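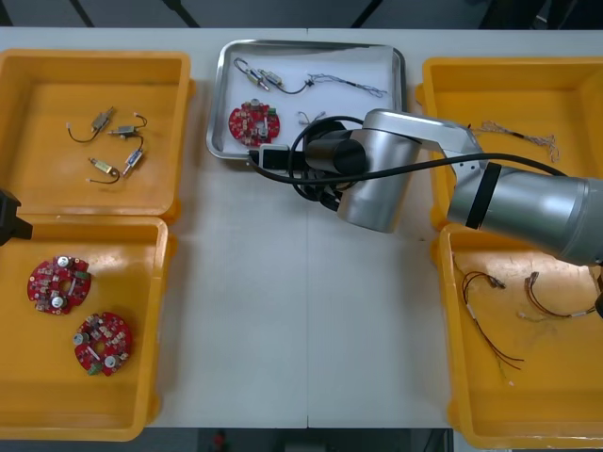
Sorting week, finally! I've been promising a gripper write-up since March, and as of 5 December 2022 I have enough hours on both of them to say something useful.

Quick recap for anyone who missed the earlier posts. The job is kitting in reverse: a tray comes in with mixed parts and the arms have to put each kind in its own orange bin. Small cylindrical parts with their leads still on, round red boards, wire harnesses. I like this job because every part is annoying in its own way. The boards are flat with tall capacitors in inconvenient spots, the motors roll, and the harnesses do whatever they want.

First up was the Gostar, a plain parallel gripper with 500 grams of rated payload, far more than any of this needs. I love it on the motors. You close on the body, the lead dangles, you go. My one real gripe is that the stock fingertips are too slick, and I lost a lot of motors on the lift until I glued on strips of rubber. After that I ran it for a whole evening and only stopped because I was hungry.

The Lirkura is narrower at the tips and has proper force control, and wow, it's nice on the boards. It can go in at the notched edge and pinch without leaning on a capacitor. It costs more (I paid 1150 with the cable kit, used) and the setup tool is clunky, but once you've saved a force profile it just stays put between restarts. The Gostar forgets its settings if you look at it wrong.

Harnesses are where both of them struggle. The strands splay out, the camera picks a spot that looks great from above, and the fingers come up with one wire and drag the rest along behind. Imani Quintanilla suggested always aiming for the tight dark part in the middle of the bundle and ignoring the loops at the ends. I changed the grasp picker to do that and the difference was huge! I should have asked her months ago.

Cable routing on the arm still needs work. The big black cable sags under the wrist when the arm reaches for the tray, and I don't love how close it gets to the bins. Radek Čierny printed me 3 versions of a clip for it and the last one fits well, but I haven't decided where to mount it. Closer to the joint, probably.

I also moved everything from my old scripts to Ametska for the controller side. Mostly happy. Homing takes 5 seconds longer than before, no idea why, and the error messages are still terrible - "motion fault" covers everything from a bad pose to a loose plug.

If I could only keep one gripper I'd keep the Lirkura, but I'd miss the Gostar every time a motor came down the line. Next I want to try softer pads on both, and after that a second camera down low so I can see what the fingers are doing under a board.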